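Count the Heat Where It Is Used

Most cities that publish a climate plan also publish a single number for buildings: tons of carbon dioxide per year, compared with a base year. The number is easy to print on a poster. It is also a poor tool for deciding what to do next, and I think cities should stop using it as their main measure of progress on heating.

My objection is to the way the number is put together. In the usual method, the city takes total gas sales from the utility, adds an estimate for heating oil, and multiplies each by an emission factor. Electricity is handled separately, with a grid average for the year. The result lands in one line of a table. A warm January lowers it. A closed factory lowers it. A new hospital raises it. None of these tells a council whether its insulation grants are working.

Hurnelholm is a good case. Its last inventory reported a 14 percent drop in building emissions. The text credited the retrofit program. Liviu Ene, an engineer who reviewed the figures for a neighborhood group, corrected the gas data for outdoor temperature using standard heating degree days. After the correction, the drop was 2 percent. The rest was weather. I have read his worksheet and I see nothing wrong with it. The city's reply was that the protocol it follows does not require a weather correction. That is true, and it is my complaint in one sentence.

A better method exists and is not expensive. Meter the heat in a sample of buildings, at the point where it enters the rooms, and read those meters through at least two full winters. Sort the sample by building age and heating system. Correct for temperature. Publish the results per square foot of heated floor, with the spread shown as well as the average. The spread matters more than people expect. In a street of similar row houses, the worst may use several times the heat of the best, and the average hides which ones to visit first.

Rendoscombe did this with 43 buildings. Wakana Ogura, who ran the metering, placed sensors on the supply and return pipes and logged them at short intervals. Her report is dull reading in the best sense. It lists pipe diameters. It lists the sensors that failed and the dates on which they were replaced. It also contains a finding that no sales-based inventory could have produced: in the older apartment blocks, a large share of the heat was lost in basement pipe runs before it reached any tenant. New windows would not have touched that loss. Pipe lagging did, at a fraction of the price.

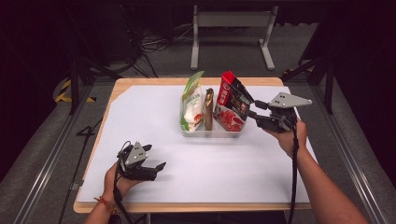
Snack packages in a clear divided tray on a paper-covered table.

There are three objections to sample metering that deserve an answer.

The first is that a sample is not the whole city. Correct, but the present method is not a measurement of the whole city either. Gas sales include cooking, hot water, and small workshops, and the share that goes to space heating is assigned by a fixed ratio. In many inventories that ratio was taken from a national survey and has not been changed in years. A sample with a stated error is more useful than a total with an unstated one.

The second is comparability. If each city designs its own sample, the argument goes, league tables become impossible. I would accept that loss. The tables reward mild climates and shrinking industry. A city in a cold valley with an old housing stock will sit near the bottom whatever it does, and its staff know it. Those who want a comparison can still make one from the per-square-foot figures, provided building types are kept apart.

The third is privacy. Heat data at short intervals can show when a household is home. This is the strongest of the three. Rendoscombe dealt with it by metering at the building entry in apartment blocks and by storing only daily totals for single houses. Some detail was lost. Morning peaks in single houses cannot be studied from the stored data. I think that was the right trade, though the grid planners disagreed, and their reasons were sound. A heat pump program needs to know the size of the peak on the coldest morning, and daily totals do not give it. A small paid group of households who agree to full logging would fill the gap.

Then there is the question of electricity. As homes move to heat pumps, the annual average emission factor becomes less and less suitable. Heating demand is highest on cold, dark mornings, when the grid is often at its dirtiest. An annual average credits those hours with summer sunshine. Hourly factors are now available in many regions. The arithmetic is a multiplication repeated many times, and any office computer can do it. The correction will make heat pumps look slightly worse on paper than they do today. They will still compare well with gas boilers in most places, and supporters of heat pumps should prefer to publish the less flattering figure themselves before someone hostile does it for them.

The Wubshet district scheme shows what happens when this is ignored. Its business case used the annual factor and a seasonal efficiency taken from a product sheet. Both were defensible on their own. Together they produced a projected saving that the first cold season did not deliver, and the local press treated the gap as a scandal. The equipment was sound. The projection had left out the defrost cycles and the backup heater, and both draw the most power at the worst hours.

I do not suggest dropping the city-wide total. National reporting needs it, and it has some value over a decade or more. It should be moved to an appendix, with a weather-corrected version beside it. The front page of the plan should carry measured heat per square foot by building type, the number of buildings metered, and the error. If the error is large, print that it is large.

Urkus is due to revise its plan next and has asked for comments on the draft. The draft has 93 pages, and the section on measurement fills less than one of them. It proposes to keep the sales-based method "for continuity." I have written to suggest that the two methods be run side by side for the length of the plan, with the metering paid for from the existing grant budget. The letter is short, and I attached the Rendoscombe sensor list - including the failures - so that the staff can judge the workload for themselves.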